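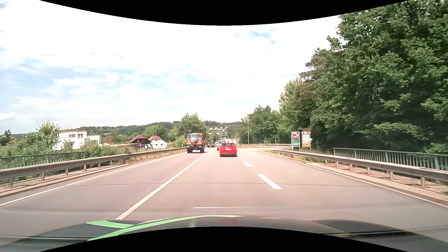
How long does one tin of Wubshet last?
Two months in a cup holder, a little less if you drive with the windows down, and far less if you leave the lid off and then write to us.

Wubshet Solid Car Air Freshener, by Vudix
Item 2472. Net weight 200 g.

Smells of cedar and orange peel. Earlier batches smelled of "ocean," a scent our customers compared to a damp towel, and we have let it go. Twist the lid to set the strength. The top setting is for dog owners.
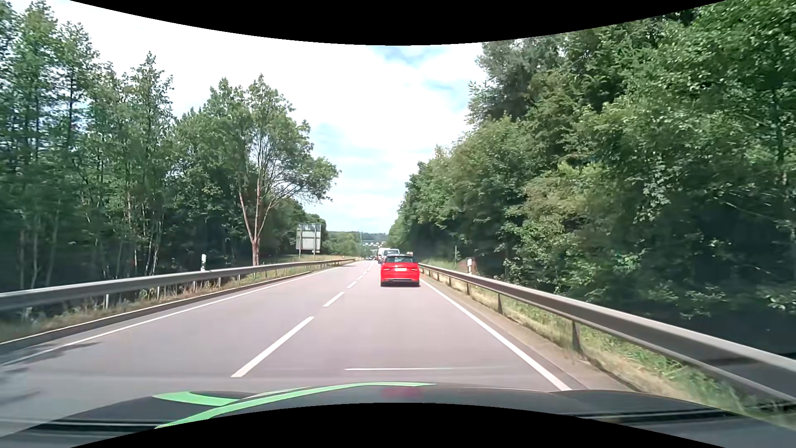 Two lanes, woods on both sides.

Fits most cup holders. Keep off leather, which it will stain. Refills (Fiso, item 465) are sold separately. Ships from Pamadcombe.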